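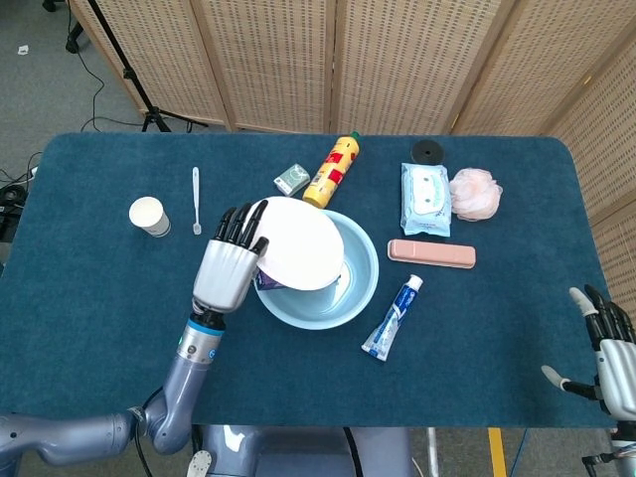
Ticket 3001 – left hand lets go of the plate during basin task

Hi Nazar, me again! Same station as last time, the teal table with the toiletries. I'm opening a fresh ticket because I don't think this is the wrist calibration problem we closed in May.

What happens: the left hand picks up the white plate fine, tips it up over the basin, holds it for a bit, and then the fingers relax and the plate slides down into the water. No error on the console, no stop, nothing. The arm just carries on with the next move as if it still had the plate (a bit creepy to watch). I got 4 drops in 24 runs this morning.

Stuff I've tried so far:

- Restarted the hand controller. No change.
- Swapped to the spare hand cable from the Pengate box. No change.
- Ran the task with the basin empty. 41 runs and not a single drop!
- Raised the grip force one step. Fewer drops, but the thumb motor got hot enough that I put it back.

So my guess is the fingertip sensors are reading wrong once they get splashed – maybe they see a big spike and the hand thinks it's squeezing too hard? Glória thinks it's the plate rim being slippery, and she may well be right, but then I'd expect it to slip out slowly, and this is a clear release. You can hear the fingers open.

Logs are in the Clendia folder under the ticket number. The third drop is the cleanest one to look at.

For now I've taken water tasks off the schedule and we're only running dry pick and place. Could you check whether the left hand still has the old fingertip firmware? Severyn says the right one was updated and he can't remember doing both.

– Cameron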